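I've been hunched over a peg board for most of the week, so you get a short update from the Dridow puzzle room this time! The new white board is finally on the table at Fodbridge, and I'm a little bit in love with it.

It was cut for us by Zelenák, who also did the old pine one (the one with the coffee ring). We started asking for it back in February and went through 19 drawings before everybody stopped moving things. The last argument was over the raised plates – I wanted them lower, Janaína Furtado wanted them left alone, and she won. 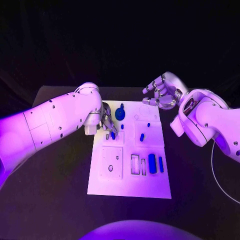 A blue peg over the raised plate at the upper left of the board.

The pegs are blue because Zada had a box of blue stock going cheap, and I've come around to it. They show up so well against the white, even with the purple lights on. And yes, the purple lights are staying! I know some of you hate them. Janaína says they make her tea look like paint, but I find them restful late in the day.

What I like best is the surface itself. There are small holes drilled in it and outlines engraved right into the plate, so no more paper templates sliding off every time somebody leans over. We've logged more than 284 tries on it so far, and I've already got a list of things to fuss about for the next one.

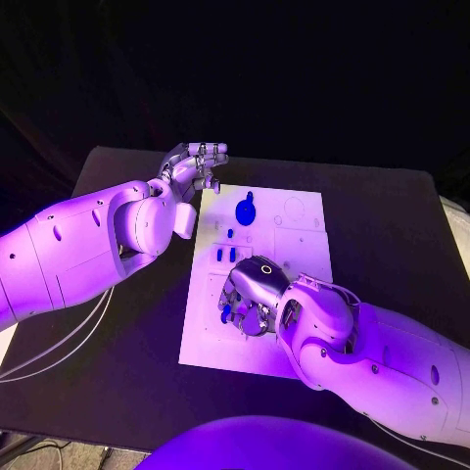

Working on the lower left of the board, under the purple lights.

The old board is going on the shelf by the door if anyone wants it. Come and get it before I change my mind – it's heavy, so bring a bag with decent handles.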